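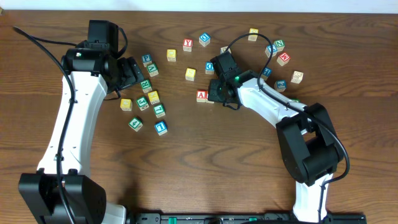
FOR IMMEDIATE RELEASE

8 October 2018

Drastum Spelling Nights Are Back, and This Time We're Going Bilingual

Hi, everyone! Kerttu Miettinen here, from Drastum. I normally get someone else to write these announcements, but I've been itching to share this one for months, so you're getting it straight from me (typos and all, though given the subject I've had it checked twice).

Our Spelling Nights for grown-ups return in November, with a new season of 8 evenings at the Tsakiris Reading Room on the second floor of the old Cloreck building. If you came last year, you know how it goes. You show up, you get a pencil and a name tag, you spell words out loud in front of strangers, and you eat a lot of cardamom buns. If you've never been, that's pretty much the whole thing!

What's new is that half of the evenings will be in two languages. We've had Finnish speakers turning up since the first season, and they kept telling us (very politely) that spelling in Finnish is far too easy to make a contest out of. You hear it, you write it, done. Well, Merja Ojala took that personally. She has spent the summer putting together a list of 200 word pairs, English on one side and Finnish on the other, where you have to translate first and then spell. I tried the first page at my kitchen table and got "rhubarb" wrong, then got raparperi wrong too, and had to go for a walk.

"I wanted words people use at home," Merja told me when I asked her how she picked them. "Kitchen words, weather words, things you shout at the dog. There's no point in spelling something you'll never say."

Merja will host the bilingual evenings, and Saimi Mäkelä is back as our pronouncer for the English ones. Saimi has the patience of a saint and will repeat a word as many times as you like. She'll also use it in a sentence, and I would come just for the sentences. Last season's one for "mayonnaise" went on for so long that the player forgot what the word was.

A few changes to the rules, because people have been writing in:

You can now start a word over once, as long as you haven't said the last letter. We went back and forth on this all spring, and I was against it, and I lost.

Teams of two are welcome on every evening. Partners take turns letter by letter – no whispering, no foot tapping.

Proper names are out. I'm sorry to the person who loved the river round.

British spellings count as correct if you say "British" before you begin. You can't decide halfway through "color."

The room holds 36 players plus a small audience, and last year we turned people away more than once, which I hated. So this season you can save a seat ahead of time. Tickets are $8 for players and free if you just want to watch. The players' price covers your buns, your coffee and a printed word list to take home. Doors open at 6:30 and the first word is read at seven, and please do come a little early, as the stairs are slow and the coat rack is tiny.

There is prize money, too! Ovance, the print shop downstairs, is putting up $800 for the season, to be split between the two top scorers on the final evening. Brunello Cirillo, who runs the shop, played all of last season and went out on "bureaucracy" three separate times. He says he'd like to see someone get paid for knowing where the u's go. Brunello is playing again this year, but he has asked to be left out of the prize standings, so the rest of you don't have to worry about him.

I've been asked a lot whether you need to be good at spelling. You really don't. Our first ever champion, Kerttu Lehtinen (yes, another Kerttu, we get each other's mail), signed up because she'd always been embarrassed about her spelling at work and wanted to practice somewhere that didn't matter. She lost in the first round four evenings in a row. She kept a notebook of every word she missed, stuck pages of it to the inside of her closet door, and by the end of the season she was spelling "chrysanthemum" without blinking. She'll be at the opening evening to read out the first word, and I've promised her it won't be a flower.

For teachers and parents: we are still a grown-ups' event, and you need to be 18 to play. I do get emails about a children's version and I read all of them. I'd love to do it, but I want to get this season on its feet first. Younger people are very welcome in the audience with an adult.

Seats can be reserved at the Tsakiris Reading Room front desk during opening hours, or by leaving your name with Ovance downstairs. Members of the press who'd like to sit in on an evening are welcome on any date except the final, when we'll be packed. Saimi will happily give interviews. Merja will too, but expect to be asked to spell something.

Media contact: Kerttu Miettinen, Drastum Spelling Nights, care of the Tsakiris Reading Room, Cloreck building, second floor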